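3.2 Collecting demonstrations in lived-in homes

Most of the skills we wanted the arm to learn are small ones, the kind a person does while thinking of something else. Tidying is a good case. Picking up a bit of litter and dropping it in a bin takes an adult a few seconds, and yet it asks for a good deal of judgment about where to hold a soft thing, how hard to press, and when to let go. Our first attempts, made with the Drasteder remote control station in July, gave us clean joint data but rather stiff and hesitant motion, and our operators told us (kindly, but more than once) that it felt like writing a letter with oven mitts on.

For the Prisari set we therefore moved to hand-held grippers, so that the person demonstrating could simply walk through a home and do the task. Each demonstrator was given 5 minutes to get used to the tools and then worked in sessions of 45 minutes, with a pause whenever they liked. We asked them to leave the furniture, the toys and the laundry where they were. A policy that has only ever seen a bare lab bench will have a hard time in a family room, and we would much prefer that it meet the chairs and tricycles early on.

Figure 4 shows the bin task, which we return to in Section 5. The demonstrator holds a gripper in each hand, and the view used for learning is the one from the gripper itself. 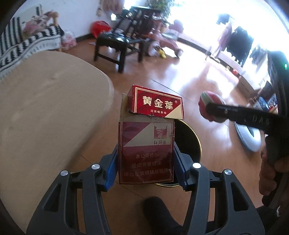
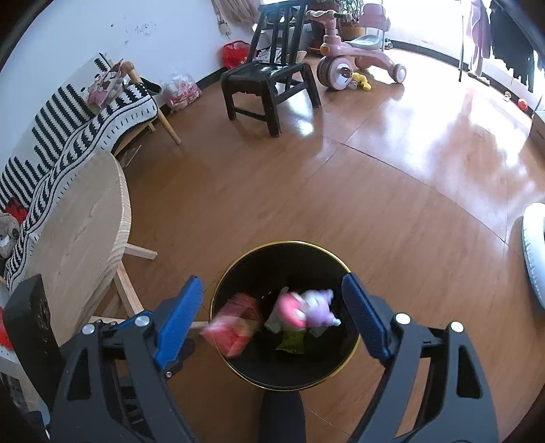 Figure 4. Bin task, hand-held demonstration. First picture: an open cigarette box held upright between the finger pads. Second picture: jaws open over the bin, with a red and pink packet overlapping the rim.

Two points about this task deserve a little more space. The first is the grasp. A thin cardboard box gives way under the pads, so we kept the jaw width at every time step instead of storing a simple open or closed label – a choice that cost us some storage and that we have been glad of ever since. The second is the release. We count a drop as complete only when the item has come to rest inside the bin, and we mark the end of the episode there, well after the jaws have opened. Episodes that end with something caught on the rim are kept under a separate label, and the Adholm baseline was trained both with and without them.

The full set holds 3,000 episodes from 12 homes. How we aligned the left and right gripper tracks is described in Section 3.3.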